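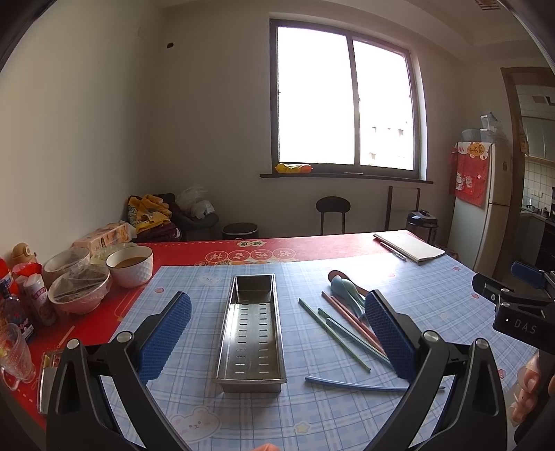

Skye Cowie

Changes to the Community Kitchen Lending Program

The Birnby Neighborhood Association has revised the terms under which members may borrow equipment from the community kitchen. The revised terms take effect in November and apply to all households, clubs and congregations that hold a current membership. Members who have already reserved equipment for dates before then will be served under the existing terms.

The lending program began as a shelf of serving dishes kept for use at association suppers. It now holds more than 300 items, among them stockpots, folding tables, table linens, trays, coffee urns and tableware. Demand is heaviest during the holiday period, when several groups often ask for the same items for the same weekend. The changes set out in this notice are intended to make reservations fairer and to reduce the number of items that come back late or incomplete.

Reservations

Requests must be made in writing, either by e-mail or on the form available at the front office. A request should state the name of the member responsible, the purpose of the loan, the items needed and the dates of pickup and return. Requests may be made up to 90 days before the date of the event. Where two members ask for the same item, the earlier request will be honored. Telephone requests will no longer be accepted, although staff will continue to answer questions about availability by telephone.

A single member may hold no more than 2 open reservations at one time. Clubs that meet on a regular schedule may apply to Huw Prothero, Facilities Manager, for a standing reservation covering the full season.

Deposits and Loan Period

There is no charge for borrowing. A refundable deposit will be required for coffee urns, folding tables and any order intended to serve a large gathering. Deposit amounts are posted in the front office and will be confirmed in writing when the reservation is approved. The standard loan period is four days, including the days of pickup and return. Extensions may be granted if no other member is waiting.

Return of Equipment

All items must be returned clean and dry. Linens should be shaken out and folded but need not be laundered; the association sends them to Gough Linen Service with its own. Small utensils should be counted against the checklist supplied at pickup and returned together in the bag provided. Members are asked to report breakage at the time of return. Ordinary wear is expected, and no member will be charged for a chipped plate or a worn tablecloth. Lost or badly damaged items will be replaced at cost, and the cost will be taken from the deposit where one has been paid.

Food Safety

Equipment is lent for the preparation and serving of food only. Members planning an event open to the general public remain responsible for any permit required by the county. Printed guidance on holding and serving temperatures is available from Nia Hughes in the front office and will be included with every coffee urn and stockpot.

Donations

The association welcomes gifts of sound, clean kitchenware. Matching sets of serving bowls and large platters are especially useful. Electrical appliances cannot be accepted unless they are new and in their original packaging. Donors should contact the office before bringing items in, as storage space is limited.

Copies of the full lending terms may be collected from the front office during regular hours. Written comments on the revised terms should be addressed to Konrad Eder, Program Director.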